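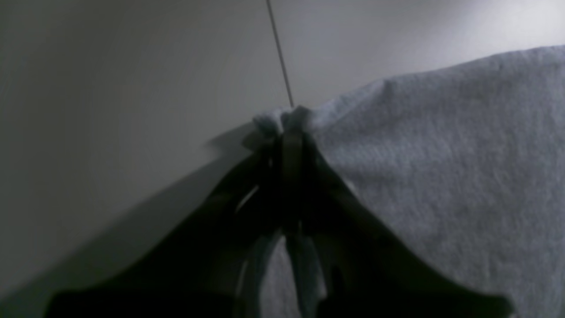 STIRLEY, October - The Drollura comedy festival has confirmed that Nayeli Bautista will present the complete version of her stage show "Catgate" at the Serrano Theater in Stirley, closing the festival's main program on Saturday. The performance replaces the mixed-bill gala that has closed Drollura in previous editions. Doors open at 6 p.m.

"Catgate" is a solo show in two acts, written and performed by Bautista and directed by Perla Camacho. It concerns a fictional city council member whose aide is photographed carrying the mayor's cat out of a fundraiser, and the public inquiry that follows. Bautista plays all of the witnesses, the inquiry chair and the council's outside counsel. The cat is referred to throughout but does not appear.

Earlier audiences have seen the material only in part. A short version was given in club rooms without set or recorded sound, and consisted of the opening testimony and the closing statement. The Serrano performance restores the middle section, in which the inquiry's transcript is read back to the witnesses and each disputes it. Camacho has also moved the intermission, which now falls directly after the aide's second appearance.

"The club version was cut for rooms where people were ordering drinks," Bautista said. "It worked as a set, but you lost the paperwork, and the paperwork is most of the joke. The full text has exhibits. It has an appendix. People who have sat through a zoning hearing will know where they are."

The script runs to 31 scenes, several of which are a single exchange. Scene changes are made by lighting and sound cues, and there are no blackouts before the end of each act. The set is a witness table, a chair and a lectern, with a projection surface upstage used for exhibit numbers and for the text of motions as they are put. Sound is by Heriberto Quezada, who recorded the off-stage voices of the public gallery and operates the show from the rear of the orchestra level.

Quezada's design treats the gallery as a separate performer. Its interruptions are triggered live and can be held or released early depending on the response in the room. "If the house laughs over a line, the gallery waits," Quezada said. "If the house is quiet, the gallery comes in sooner. Nayeli has the option of ruling it out of order, and there is a cue for that as well."

For the Serrano, the gallery voices will be sent to speakers at balcony level, with Bautista's microphone kept to the main system at the front of the stage. The balcony speakers are not used for any other performance in the festival and will be installed on the afternoon of the show.

Festival director Antonina Fedoruk said the decision to close with a single long work followed a review of how the gala had been running. Changeovers between acts had come to take up a large share of the evening, and performers were being asked to shorten sets that had been booked at full length.

"A gala is a good way to sell a festival and a poor way to finish one," Fedoruk said. "Everyone gets a few minutes, the host fills the gaps, and the last act goes on late to a tired room. We have moved the mixed bill to the opening night, where the running order can be looser. The closing slot now goes to one artist with a finished piece."

Fedoruk added that the festival had not asked for any changes to the script. Drollura's standing terms for booked artists leave content to the performer, and the festival's review of a show before contract is limited to running time, technical requirements and audience advisories. "Catgate" carries an advisory for strong language and for political satire. Camacho has asked that the advisory also mention a prolonged reading of procedural rules in the second act, and this will be posted in the lobby.

The opening bill will be hosted by Azucena Maldonado, whose weekly drag and stand-up night has been part of Drollura's late program since the festival moved to Stirley. Maldonado will introduce six acts and perform between them. She will also take part in a public conversation with Bautista in the Serrano's upper lobby after the closing performance, on writing about officeholders for a live audience.

"I do the mayor in a wig and Nayeli does the mayor's minutes," Maldonado said. "We have been arguing for years over which one is meaner. I expect to lose, but I will be better dressed."

The conversation is open to holders of tickets for the closing show and will not be recorded. Questions will be taken from the floor.

TICKETS AND ACCESS

Seating for "Catgate" is reserved throughout. Almost 100 seats on the side balconies have been released at a reduced price; views of the projection surface from these seats are partly restricted, and buyers are told so at the point of sale. Tickets may be exchanged for another Drollura performance until noon on the day before the show, subject to availability. Passes for the full festival include the closing performance, but a seat must be reserved in advance through the box office.

The performance will be captioned. Captions are shown on a separate display at stage left and do not share the projection surface used for the exhibits. Live interruptions from the gallery will be captioned as they are triggered. Wheelchair spaces are on the orchestra level, with step-free entry from the side door. Patrons arriving late will be seated at the intermission.

Phones must be switched off during both acts. Photography is permitted only during the curtain call.

PRESS

Review seats are limited to one per outlet and should be requested in writing from the Drollura press desk at the Serrano Theater. Bautista and Camacho are available for interviews before the festival opens. Quezada is available for technical inquiries concerning the sound design. Copies of the script can be supplied to reviewers on request, without the appendix.

- END -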